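Nestex Open Day: Doors and Carrying Episodes (simulated)

README

Welcome, and thank you for picking up this download. It holds the simulated episodes we ran at the Nestex open day in December, when Burnumon opened its upstairs lab to anyone who fancied seeing a robot try to get about a house. A good many of you asked on the day whether you could take the data home, and we promised to tidy it up and put it somewhere sensible. It took a little longer than we said it would, for which we're sorry.

What you will find

There are 2,619 episodes, sorted into 4 folders, one for each task we had on show: opening a door, closing a door, carrying something through a doorway, and reaching for a handle without touching it. Everything was made in the Berhe simulator, so no real doors were harmed (though one or two visitors did their best with the controllers!). Each episode has the rendered views, the joint positions and a short text note with the instruction given to the robot.

The carrying folder was easily the favourite of the afternoon. Visitors chose a starting point in the house and we set the robot off with its load, while a big screen at the front let the rest of the room follow along.
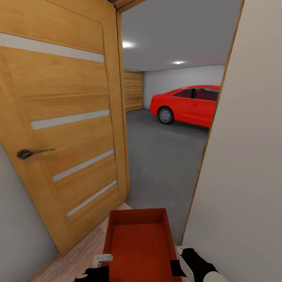
Carrying task: tray held in both grippers, with the garage beyond the open door.

People were often surprised at how much planning goes into something they do every day with the shopping. The tray has to stay level, the arms have to keep clear of the frame, and the threshold has to be crossed without a wobble. We stopped the display between runs so that younger visitors could shout out which way the robot ought to turn, and I must say their advice was usually quite good.

The reaching folder is quieter stuff, but it is the one we would point newcomers to first. The hand has to come up to a lever from an awkward angle and pause near it, and the small differences between one approach and the next make for pleasant reading if you like joint traces — we do, rather a lot.

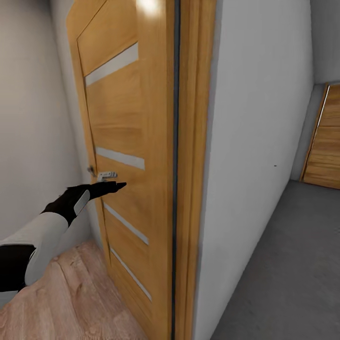 Arnent wrote to us afterwards that the handle runs were the part they kept going back to, and asked whether we might add some with round knobs, as levers are a good deal kinder to a robot hand. We'd like to, and knobs are on the list for the next release.

Known problems

In 9 of the closing episodes the text note is missing. The matching views and joint positions are fine, so we left them in. Lighting is the same from run to run, which may trip you up if you train on this set alone.

Using the data

You are free to use it for teaching, study or plain curiosity. If you put it in a paper or a talk, please mention the Nestex open day and drop us a line, as we do enjoy hearing where it ends up. Unpack all 4 folders side by side before running the loader, or it will grumble about missing paths.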